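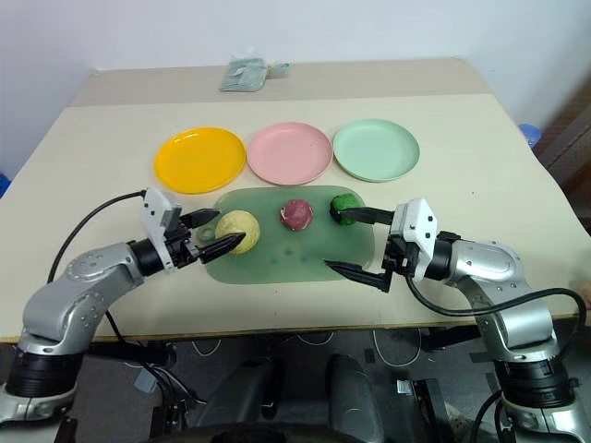
Planner and controls: what changed in the January build
January 8, 2024

The January build of Sisero went out to all stations this morning. Most of the work since the last newsletter went into the two-arm planner and the contact estimator, and most of the testing was on dough sorting: a ball of modeling dough goes on the plate of the matching color. It is a simple task to specify and a poor fit for the assumptions in our old grasp code, which was written for rigid parts.

Contact estimation

The old estimator treated a grasp as closed when finger motion stopped and motor current went over a threshold. Dough breaks both halves of that test. The fingers keep moving slowly as the material gives, and current climbs without a clear step. In December the state machine regularly sat in CLOSING until it timed out, by which point the fingertips were well into the ball.

The new estimator fits a short window of current against finger position and watches the slope. Contact is declared when the slope leaves the free-motion band and stays out for 5 control cycles in a row. After contact, the gripper switches from position control to a capped effort, and the cap comes from the object class. The rigid class keeps its previous value. The soft class is new and is set in the station config under grasp.soft.effort_cap. Stations without that key will log a warning at startup and fall back to the rigid value, so please add it before running anything soft.

Pointed fingers are still a problem. They concentrate force at the tip, and a low cap only slows the tip down as it sinks in. We have asked for a wider pad. Until then the grasp sampler penalizes candidates where only one finger is predicted to touch.

Two-arm scheduling

Sisero used to plan the left arm, freeze the result, and plan the right arm around it. This was safe and slow, and it failed whenever the left arm's path crossed the space the right arm needed. The new scheduler, Tekleab, plans each arm alone and then resolves conflicts in time along the two fixed paths. If no timing works, it replans the arm with the shorter remaining path. After three failed replans it falls back to the old sequential mode and writes the reason to the log.

Cables are now in the collision model as a padded volume along the outside of each forearm. The padding is conservative. It rules out some elbow-high postures that are fine in practice, and anyone who loses a reachable target after updating should check this first.

Perception

Color matching moved from fixed RGB ranges to a nearest-neighbor lookup in Lab space. Two cases drove the change. Mixed dough has streaks that used to be split into separate segments, and pale yellow dough over a green mat picks up a green tint on its lower side. Segments are now merged before color is assigned, and pixels in the bottom fifth of each segment are ignored. Plates are located once per episode. If a plate is bumped during a place, the plan will still use the old position. A mid-episode refresh is planned for the next build.

Translucent mats still return bad depth. The table plane is fitted from the bare tabletop only, and mat height is read from the config.

Tooling

Vuvero, the log viewer, can now show both arms on one timeline with contact events marked. The export button writes the selected range only. Old logs open without conversion, but they have no slope channel and that track will be blank.

The regression set on Hinel stands at 832 recorded episodes. Replay runs overnight and posts to the usual channel. A change to the estimator or the scheduler needs a clean replay before merge. Documentation changes do not.

Known issues

Canceling a plan during a timing conflict can leave the waiting arm in HOLD. Send a reset from the console.

The soft class is not inferred. It has to be set per object in the task file.

Vuvero drops the first 3 samples of the effort track when opening a live session. Saved logs are complete.

Reports go in the Sisero tracker under "January build." Attach the log and the station config.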